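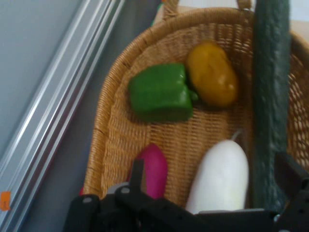 A wicker basket with green bell pepper, potato, cucumber and white daikon radish.

Vostcombe Vegetable Baskets

Version 1.2, updated in May

Summary

Vostcombe Vegetable Baskets is a set of 800 photos of vegetables in woven baskets, with a plain text list of contents for each one. It was put together for people who work on sorting, shelf labels and recipe tools and who need pictures of mixed produce lying the way it lies at home, touching and partly covered.

The photos were taken in the Seluson teaching kitchen. Earlier material from the Amin pantry set is not included, apart from the name list, which was carried over and cleaned up.

What is in the folder

photos – 800 files, one basket per file
contents.csv – one row per vegetable per photo
names.txt – the 70 names used in contents.csv, with alternate spellings
baskets.txt – short notes on the 9 baskets
CHANGES – what moved between versions

Columns in contents.csv

photo_id: matches the file name without the extension.
name: always one of the entries in names.txt, lower case, singular.
color: the main color of the skin. Use "mixed" for striped or two-tone skins.
touching: yes or no. Yes means the vegetable touches at least one other vegetable.
hidden: none, part or most.
unsure: yes if the name was a best guess.

Naming rules

Bell peppers are listed as "bell pepper" with the color in its own column. Do not look for "green pepper" or "capsicum"; both are in names.txt as alternates only.

Daikon is kept apart from other radishes. Small round radishes and long pink ones all go under "radish".

Pink and purple vegetables gave the most trouble. A magenta-pink one with its lower end covered can pass for a radish or a small eggplant, and the first photo on this page has one like that. Rows of this kind have unsure set to yes. Leave them out if you need clean labels.

Where only a sliver of color is showing and the shape can't be made out, there is no row.

Potatoes are "potato" whatever the variety. Sweet potatoes have their own name.

Baskets

All baskets are woven, and most have a handle. The ones marked Vindale in baskets.txt are wicker in a light honey brown, with a thick braided rim and a crisscross weave inside. Some skins come close to that color, potatoes above all, so check edges there before trusting an automatic crop. Open weave on the side walls can also confuse edge tools.

Known problems

Long vegetables such as cucumber and daikon often have one end out of view. Hidden is set to "part" for these, even when most of the skin is showing.

Leafy greens are thin on the ground. Do not use this set to test for lettuce or chard.

The touching column was filled in by eye. Near misses were marked "no", but expect some errors.

Version 1.0 listed zucchini and cucumber under one name. If you have rows from that version, replace them.

Use

Free for study and teaching. Please keep this file with the photos when you pass them on, and give the version number if you report a wrong label.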